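Notes from the Prompt Desk
The Fitidbridge Players newsletter, September

The set for Tastley is up, the paint is dry on the side facing the audience, and I have been asked to write something encouraging about prop tables. I accepted before I understood that this was the whole commission.

For anyone who joined us over the summer, I am the stage manager. I sit in the corner stage left with a small blue lamp and a headset, and I say "go" in a low voice to people who have usually gone already. In the weeks before we open I also look after the book, the calls, the rehearsal reports and the kettle. The kettle was never formally assigned to me. It came with the headset.

Tastley, if you haven't read it, is a three-act farce in which almost nothing happens that doesn't depend on somebody carrying an object through a door. The play was written for a company with a resident props department and, I suspect, a lorry. We have two trestle tables and Liesbeth Van Wijk.

Liesbeth has read the script four times and made a list after each reading. The lists do not agree. The first had a walking stick in act one, which by the third had become an umbrella, and on looking at the text we found that the author calls it a stick on page nine and an umbrella on page fourteen and has a character open it on page thirty. We are going with an umbrella. If you hear a line about a stick, please laugh as though it were intended.

The letters are the real trouble. There are five in the play and they are all, at one time or another, mistaken for each other, so they have to look alike to the audience and completely different to the actors. At Nirkarstead, where we did the spring play, we had two letters and still managed to read the wrong one aloud on the Saturday matinee. A widow learned of her inheritance from the gas company. She took it well, and the house was on her side for the rest of the afternoon, but I aged.

So this time each letter has a coloured dot on the inside of the flap and its own marked place on the table. The table is covered in white paper, and every object has its outline drawn on it in thick pen with the name written beside it. You take your prop from its outline. When you come off you put it back in its outline. If the outline is empty at the half, I come looking for you, and I will be polite, and you won't enjoy it.

I am told this sounds severe. I would only say that in the spring somebody took a silver cigarette case home in a coat pocket, and the leading man had to offer the inspector a cigarette out of a tin of throat sweets.

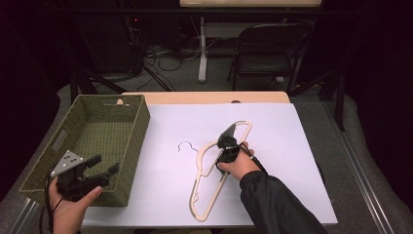

The second thing I would ask is that you put nothing on the prop table that isn't a prop. Tea is not a prop. Your phone is not a prop, however much you would like me to keep an eye on it. During the last run I found a sandwich inside the outline marked REVOLVER, and for a moment I did wonder what the evening might be like if I let it stand.

Now, quick changes. There are three of them, and the worst is Rommel Cabanatuan's in act two, when he leaves by the French windows as the vicar and comes back through the kitchen as the vicar's brother. He has 26 seconds. I know because I have stood there with a stopwatch while he swore at a collar. We tried it the proper way, with a dresser and a chair and the costume laid out in order, and it took him well over a minute. Then we tried it with the brother's shirt already on underneath, the waistcoat sewn to the jacket and the dog collar held on with a magnet, and he made it with enough time in hand to look smug. Rommel always looks smug as the brother, so this counts as character work.

The cost is that for the whole of act two the vicar will seem rather stout. The director feels this helps. Rommel has been quiet on the subject.

What I need from everyone else during that change is an empty corridor. It's a narrow passage behind the kitchen flat and it can hold one man changing his clothes or four people wishing him luck, and I know which I'd rather have. If you aren't in the next scene, go and sit in the green room. If you are in the next scene, stand on your mark on the far side. If you would like to watch because you've heard it's funny, buy a ticket and imagine it.

A word on running the cues, for those who have asked why the technical rehearsal takes all of Sunday. It takes all of Sunday because there are more door cues in this play than there were cues of any sort in the last one. The doorbell is mine. The telephone is mine. The dog, which never appears but barks at seven separate people with what the script calls "increasing personal dislike", belongs to the sound desk, and we have had a full and frank discussion about what personal dislike sounds like in a spaniel. The recording we've settled on is a good one. It did make the director check behind the sofa.

At the tech we go from cue to cue. You will say two lines, be stopped, wait while somebody up a ladder says "hang on", say the same two lines again, and be stopped before the end of the second. Then you'll be asked to skip four pages. Please don't act. I mean this kindly. Every year someone gives the performance of their life at three in the afternoon to an auditorium containing a man looking for an extension lead, and has nothing left by the dress.

Do bring a book and something to eat, and wear the shoes you'll be wearing in the show. The staircase has been rebuilt with slightly deeper treads than the one we rehearsed on, and anyone coming down it in a hurry (that's all of you, at some point in act three) should walk it a few times first. The handrail is sound. The vase at the bottom is not, and is not meant to be, and we only have so many of them, so kindly leave it alone until page sixty-one.

Several people have asked about the lighting board. We are still using the Wan, which is older than some of the cast and has a habit of going to full on channel nine when it feels overlooked. We have dealt with this by plugging nothing into channel nine. If you notice a strip of red tape across one of the faders with the word NO on it, that's the extent of our maintenance programme, and it's been very effective.

I should also explain the numbers on the back of the flats, as they've been causing some anxiety. The kitchen wall says 2301 in large chalk figures. It isn't a cue, a code or the year the set will be finished. The flat came to us from another company along with a door that opens the wrong way, and none of us has got round to wiping it off. The door, on the other hand, we've kept as it is. Two of you now have a laugh in act one entirely thanks to that door, and I'd like a little gratitude shown to it.

Calls. The half is thirty-five minutes before curtain up, as it has been in every theatre since long before any of us were born, and it remains a surprise to at least one member of each cast. Sign in on the sheet by the stage door with your own hand. Please don't sign in for a friend who is "just parking". I have stood in the wings before now with a fully signed sheet and no butler.

When I give you a call, the reply is "thank you". It doesn't mean you're grateful. It means you heard me. Silence means I have to come in and say it again, and one day I'll come in at a moment that neither of us wants to remember.

As for nerves, I've been doing this long enough to have seen most of the varieties. There are pacers and hummers, and there's a small group who go round asking everyone whether they are nervous until everyone is. I don't mind any of it as long as it is done away from the headset. If you do dry on the night, look at the prompt corner and breathe. I'll give you the first three words. Please don't shake your head at me and wait for better ones, as happened in the spring. Those were the words. I had them in front of me.

The get-out is straight after the last performance, and the bar has agreed to stay open until it's finished. In my experience that makes the first hour brisk and the second one quite unsafe, so we'll be doing the heavy flats first. Gloves, please, and proper shoes. If you have a screwdriver of ours at home from last time, bring it back and drop it in the box under the prompt desk, and I won't look up.

Liesbeth is still looking for an umbrella that opens first time and a second one, matching, that doesn't.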